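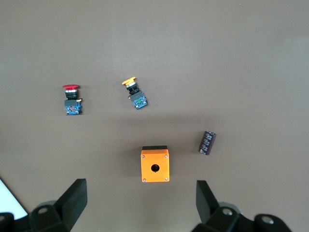 *Push-button parts and an orange enclosure on a worktable at Omurar, seen from the arm's wrist camera.*

**Omurar passes 1,000 recorded runs in push-button assembly project**

Omurar, a contract assembler of control stations and small electrical panels, has recorded 1,066 runs of its staff guiding a robot arm through push-button assembly work. The recordings will be used to train a learning system that the company hopes will take over part of the job on short orders.

The project began in November in a side room off the main shop floor. It uses two arms at separate tables, and four operators from the assembly line take turns at them. Each operator moves the arm by hand with a handheld controller while the system saves the camera views, the position of the arm and the opening of the gripper. A run starts when the operator presses a foot pedal and ends when the pedal is pressed again.

The parts are ones the shop deals with every day. They include emergency-stop style buttons with red mushroom heads, similar buttons in yellow, contact blocks, and orange enclosure boxes with one round hole in the cover. Small electronic components are sometimes left on the table as well, so that the system sees parts it has no need to pick up.

Runs are sorted by task. The largest group, 406 runs, covers picking up a button and bringing it to the hole in the enclosure. Other groups cover moving the enclosure to a marked spot, turning a button that is lying at an angle, and clearing the table between jobs. Omurar has not started recording the tightening of the ring that holds a button in place. That step is still done by hand on every order.

Operators are told to change the layout before each run. A button may be stood up straight, laid down or turned, and the enclosure may be close to the gripper or well away from it. During the first weeks most layouts looked alike, the company said, and an early version of the trained system did well only when the box was near the middle of the table. Layout cards were brought in after that. The operator draws a card, sets the parts out to match it and begins.

Lighting is changed too, though less often. The blinds in the room are opened or closed between shifts, and one of the overhead lamps can be switched off. Those settings go in the log next to the operator's initials and the task number.

Failed attempts are kept. If a button slips out of the fingers and the operator picks it up again, the run is saved in full and tagged as a recovery. Runs in which a part falls off the table, or in which the operator stops to answer a question, are tagged separately and left out of training. The company said it first planned to delete every run with a mistake in it but changed its mind after comparing two trained versions, one with recoveries and one without. The version with recoveries was more likely to try again after a missed grasp.

The software for recording and playback comes from Pleltemen, which also checks the files at the end of each shift. Its staff look for missing camera views, clocks that have drifted apart and runs with the wrong task number. A run that fails the check goes back to the operator, who can correct the label or record the task over again.

Wrist camera views have needed the most attention. The fingers take up part of the lower view whenever the gripper is in front of the camera, and a part held between them can be hard to make out. A second camera on a stand covers the whole table from the side. Pleltemen uses both views in training but gives operators only the wrist view and a direct line of sight to the table, which they said they preferred to watching two screens.

The work has meant some changes to the line schedule. Operators spend no more than two hours at a time in the recording room and then go back to regular assembly. Early sessions ran longer, and the files showed slower and less even movements toward the end. Time at the tables is paid at the normal rate.

Makori, which buys control stations from Omurar in small batches, has agreed to let its orders be used for the first trial on real work. The arm would place buttons in the enclosures, and a worker at the same table would tighten the rings, do the wiring and close the covers. Every unit would get the usual electrical test before shipping. A start time for the trial depends on how the system does with layouts it has not been trained on — a set of those has been put aside and will not be shown to it beforehand.

A second site, Gunik, is getting ready to record the same tasks with its own staff. Its tables are lighter in color than the ones at Omurar, and its enclosures come from another supplier. The two sites will use the same layout cards and task numbers so the files can be combined.

Recording at Omurar will continue in the meantime. The next tasks on the list are sorting contact blocks and handling two enclosures on the table at once.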